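Pot Unloading Project -- Fall Report
Club: Prukgate Robotics
Written up October 30, 2022

What we were trying to do

Get the arm to reach into a small metal pot, pick something up, and get it back out without dragging the pot along. Sounds easy. We picked it in March because the Vasilakis open day has a kitchen task every year and our club always skips it.

Most of the work so far is teaching by hand. One person drives the arm, one person resets, one person writes down what went wrong. We saved 1,689 runs before cleaning and threw out 353 of them, mostly bad resets or the driver letting go too early. The goal for this term was 1,000 good ones so we're past that. Training was done overnight on the Hellthorpe machine, which is slow but free.

The soft items were harder than we thought. They lean on the wall of the pot, and then one finger has to go down between the item and the metal. Come in too far over and you land on the rim.

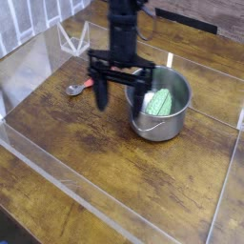 We tried three starting heights. The lowest was fastest but it hit the rim too much, so we dropped it and kept the middle one. The spoon stays out on the table for every run, it is the second half of the task (spoon into the pot once the pot is empty) and we have hardly started that part.

Problems

Finger angle. If the fingers go in crooked you get a pinch on one corner and the thing slides off half way up. We changed the approach so the arm stops over the pot, squares up, then goes straight down. Better, but adds time to every run.

Handle. The wire handle needs to be down before each run. We forgot this alot in the first week and it's most of the bad resets.

Shiny stuff. Glare off the pot and off wrappers confuses the model, the predicted grab point jumps around. Turning one lamp off helped some. Still not fixed.

Drivers. Everybody drives differently -- the model seems to copy whoever did the most runs. We should of split it evenly from the start.
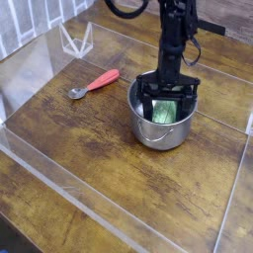

Areti Galanis read the draft and wrote back that 28 test runs is too few to say the new approach is better, and that we should rerun the old one on the same day with the same driver before putting it in front of anyone at Fostthorpe. She also wants the failed grabs sorted by item.

Fair. Both are on the list for next term, plus the spoon. Test log still needs to be typed up, pages are in the blue binder.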